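Pacenotes in rallying

Pacenotes are the shorthand a co-driver reads out so the driver knows what's coming round the next corner. I've sat in the left-hand seat, the right-hand seat and (mostly) the spectator bank, and I still think they're the cleverest thing in the sport!

How they're made

Crews drive each stage before the event at road speed, on what everyone calls the recce. The driver calls out what he sees, the co-driver scribbles it down, and on the second pass they correct it. Umut Uysal, who taught me, wrote everything in pencil and went through a rubber every rally. A long stage can easily fill 100 lines, and a good co-driver will have copied the whole lot out neatly by bedtime.

What the words mean

Most crews grade corners by number. In the system I learnt, one is the tightest and six is nearly flat out, though Iker Cuesta ran his the other way up and went as high as 8, so I was hopeless whenever I borrowed his book. Distances come between corners, in metres. "Six left over crest, 600" is a lovely thing to hear, because it means a fast left, a brow you can't see past, and then a great long straight to get your breath back. Then there are the extras — "don't cut", "tightens", "opens", "care" — and these are usually where the time is won or lost.

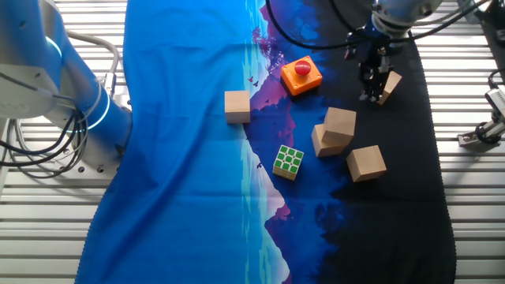
Can a driver use somebody else's notes?

Plenty have done so, but it takes a lot of trust, as one driver's fast left is another's trip into the ditch. Casimiro Montoya tried it on the Zadton Rally one November with a borrowed set and went back to his own by the third stage.

Reading them aloud

Timing matters more than a nice clear voice. Too early and the driver forgets, too late and you're both in a hedge. Encarnación Campos, the best I ever heard, read one corner further ahead on fast gravel than she did on tarmac, and she never raised her voice. If you lose your place, say so straight away and pick it up at the next landmark you're sure of. I lost mine for 7 corners on the Pacheco stage once, and my driver still brings it up.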